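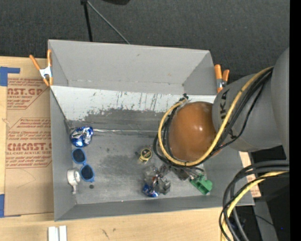
*A grey bin, open side up on a wooden tabletop.*

## Fixed or floating?

I spent most of August reading loan agreements (my idea of a holiday, sadly) and the one I keep going back to is Pugh's. They owe 400 million, and only 30 of it is fixed. The rest moves whenever rates do - and their finance chief seems quite cheerful about that! I'm less so. Trinh Cao wrote in to ask whether Torkelico is any better. It is, a bit, as its loans don't need renewing for another nine years. More on Saltine next time.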